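Clearing a dropped-basket fault on the sorting cell

Applies to the two-arm cells at Minside running Brilton control software. Written by Stijn Prins, last changed December 29, 2024.

Use this page when an arm lets go of a basket early and the controller shows fault 212 (grip lost while loaded). The arm holds its position after the fault. Treat it as live until you have finished step 2.

1. Press the stop button on the side you are standing. Don't use the pause command on the screen. Pause leaves the drives powered.

2. Turn the key switch to Manual and take the key out. Keep it in your pocket until step 7.

3. Look at the gripper pads. If a basket is still hanging from one finger, get a second person to hold it before you open the gripper by hand. Floor Wouters had a bruised wrist in September from doing this alone.

4. Pick up anything that fell and check the rim. The slotted baskets crack at the corners first. A cracked one goes in the scrap bin, even if it still stacks. 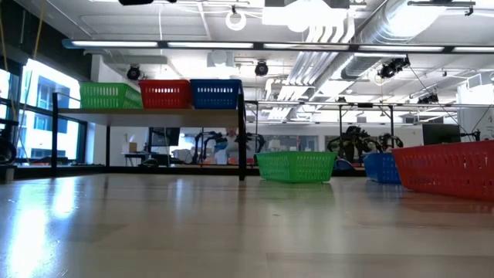
5. Wipe both pads with a lint-free cloth and the Endside cleaner. Leave them for two minutes. If a pad is shiny or has a groove you can feel with a nail, change it. The part number is 2,820 and the spares are in the top drawer.

6. Open the log and find the last line before the fault. Write down the grip force. The setting is 125. A reading well under that with clean pads usually means the finger has slipped on its shaft, so check the clamp screw.

7. Put the key back, clear the fault and run one empty cycle at slow speed. Stay behind the line.

8. Run one cycle with an empty basket. If it holds, go back to Auto.

If fault 212 comes back on the same arm within the shift, leave the cell in Manual and call Young-sook Wi. Do not raise the grip force to get through the day. We tried that on the left arm and it bent two rims before the fault showed again.

Enter every drop in the fault book, including those where nothing was damaged. The cycle count goes in the last column, without the leading zeros (1,253 and so on).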